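Unit 4: Topical Preparations for Minor Skin Complaints
Lecture notes for the course in Community Health Practice
Prepared by Naveen Mishra
Revised 2002-01-09

4.1 Scope of the unit

These notes cover the second of the two lectures on nonprescription care. The first lecture dealt with products taken by mouth. The present one deals with products applied to the skin: how they are made up, how they are chosen, and how they are to be explained to a member of the public who asks for help at the counter or in a clinic waiting area. Students are expected to have read the chapter on the structure of the skin before attending. The section on wound dressings that appeared in the December version has been moved to Unit 6.

Nothing in these notes replaces the product label. Where the label and the notes differ, the label is to be followed and the difference reported to the course office.

4.2 The skin as a barrier

The outermost layer of the skin consists of flattened cells held together by fats. It keeps water in and keeps most foreign substances out. When the layer is intact, very little of what is put on the surface passes through it. When it is cracked, scraped or inflamed, a good deal more may pass, and a preparation that is harmless on healthy skin may sting or be absorbed in unwanted amounts.

The thickness of the layer varies by site. It is greatest on the palms and soles and least on the eyelids. The skin folds are a special case: the layer there is kept damp and covered, and absorption is raised in consequence. A student advising on any topical product should therefore ask first where it is to be used. The skin of infants and of elderly persons also calls for added care, and the age of the person to be treated should be established before any product is named.

4.3 Vehicles

The vehicle is the base in which an active ingredient is carried. It has effects of its own, and in many minor complaints the vehicle does as much as the active ingredient does. The following terms are used throughout the course.

Ointment. A greasy base with little or no water. It forms a film over the skin, slows the loss of moisture, and remains in place for a long time. It suits dry and scaly areas. It is poorly accepted on the face and on hairy areas, and it stains clothing.

Cream. A mixture of oil and water held together by an emulsifier. It spreads easily and may be washed off. It is the form most often chosen for general use. Because it contains water it must also contain a preservative, and the preservative is sometimes the cause of a reaction.

Lotion. A thinner preparation, suited to large areas and to hairy skin. Those that contain a powder in suspension must be shaken before use.

Gel. A clear, nongreasy base, often containing alcohol. It dries quickly. It should be kept away from broken skin, where the alcohol will sting.

Paste. An ointment with a high proportion of powder. It stays exactly where it is put, and for this reason is used to protect skin from moisture, as in diaper rash.

A common rule of practice states that a weeping area is to be treated with a wet preparation and a dry area with a greasy one. The rule is sound as a starting point. It fails where the patient will not use what has been recommended - a lotion that is applied daily is of more use than an ointment left in the cabinet.

4.4 Active ingredients by group

Protectants. Petrolatum, zinc oxide and dimethicone belong to this group. They shield the skin from friction and moisture. Reactions to them are uncommon.

Emollients and humectants. Emollients soften the skin by filling the spaces between surface cells. Humectants, such as glycerin and urea, draw water toward the surface. Urea in the higher strengths will also loosen scale, and it may burn when applied to cracks.

Mild corticosteroids. Hydrocortisone is sold without prescription in low strengths. It reduces redness and itch in eczema and contact rashes. It is not to be used on infected skin, and self-treatment should not go on past the period given on the label without medical advice.

Antifungals. Clotrimazole and miconazole are the usual examples. The person must be told to complete the full course stated on the label. Athlete's foot commonly looks better well before the fungus has been cleared, and early stopping is the leading reason for a second visit.

Antiseptics. These reduce the number of organisms on the surface. They have a limited place in minor cuts, where washing with clean running water is the first step.

Local anesthetics. Benzocaine and lidocaine numb the skin for a short time. They should not be applied to large areas or under a tight covering. Students should note that benzocaine is a recognized sensitizer.

4.5 Amounts and method of application

The amount used is a frequent source of error. Emollients are as a rule applied too sparingly and too seldom. Medicated creams, on the other hand, are sometimes applied in a thick layer in the belief that more will work faster.

The fingertip unit is recommended for teaching purposes. One unit is the length of cream squeezed from a standard tube along the last joint of an adult's index finger, and it covers an area equal to two adult hands with the fingers together. The hands in question are those of an adult even when the patient is a child.

Students should be able to give the following instructions aloud, in plain words and without reading from a card:

- Wash and dry the hands.
- Clean the area gently and pat it dry.
- Apply the amount advised and smooth it in the direction of hair growth.
- Wash the hands again, unless the hands are the area being treated.
- Replace the cap and note the date of opening on the tube.

Where an emollient and a medicated product are both in use, an interval should be left between them. Sources disagree on its length and on which should go first. For the purposes of this course, the student is to advise following the label, and in the absence of directions to refer the matter to the pharmacist.

4.6 Case material: the Lodhi survey

The Lodhi survey is used in this unit as an example of how advice is received. Questionnaires were sent to 3,669 adults who had bought a topical product without prescription in the preceding year, and 1,306 were returned in usable form. The response is low, and the findings are to be read with that in mind. Persons who had trouble with a product may have been more willing to reply than persons who had none.

Respondents were asked whether they had read the directions, whether they had asked for advice, and whether they had used any part of the product beyond its expiration date. The full questionnaire contained 19 items and is on reserve at the library desk. Students should come to the seminar prepared to comment on the wording of the items dealing with advice, two of which invite a yes answer by the way they are phrased.
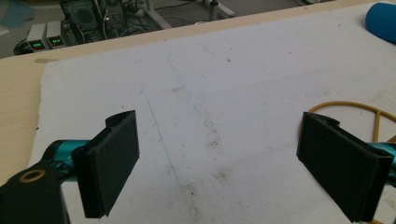 A second source, the Balonano teaching file, consists of some 3,000 short records of counter inquiries. The records carry no outcome and cannot be used to judge whether the advice given was correct. They are of value for the language in them. Members of the public seldom use the terms found in these notes. A rash is "a patch" or "a breakout," an ointment is "the greasy kind," and almost any product in a tube is called a cream. The student must be able to move between the two vocabularies without correcting the speaker.

4.7 When to refer

The following are grounds for sending a person to a physician and are not to be treated at the counter:

- Spreading redness, warmth or swelling, with or without fever.
- Any rash that involves the eye.
- Blisters over a wide area, or inside the mouth.
- A mole that has changed in size, shape or color, or that bleeds.
- A rash in an infant under the age stated on the product label.
- A rash that began after a new medicine was started.
- Failure to improve within the period given on the label.

Swelling of the lips or tongue, or difficulty in breathing, is an emergency. The student is to call for help at once and remain with the person.

Diabetes and poor circulation lower the threshold for referral, in particular where the feet are involved. This point was missed in a large share of last term's written papers and will be tested again.

4.8 Storage and labeling

Most topical products are kept at room temperature, away from direct light. The bathroom cabinet is warm and damp and is a poor choice - a bedroom drawer out of the reach of children is better. A product that has separated, changed color or taken on an unusual smell should be discarded even if it is within date.

Two or more persons should not share a jar. Tubes and pumps are less easily contaminated than open jars. If a jar must be used, the contents should be removed with a clean spoon or spatula.

4.9 Preparation for the seminar

Read the Brikness handout on reading an ingredient list and bring it with you. Each student will be given one label and will be asked to identify the vehicle, the active ingredient and the preservative, and to state one group of persons for whom the product is unsuitable.

A written answer of no more than two pages is also due at the seminar. Compare a cream and an ointment containing the same strength of hydrocortisone for an adult with dry eczema of the elbows who works in an office. State which you would recommend and what you would say if the person preferred the other.

Seminar groups B and C will meet together in the Carnometti Room. Group A is unchanged.

Contact the course office | Copyright 2002, Community Health Practice. All rights reserved. | Back to top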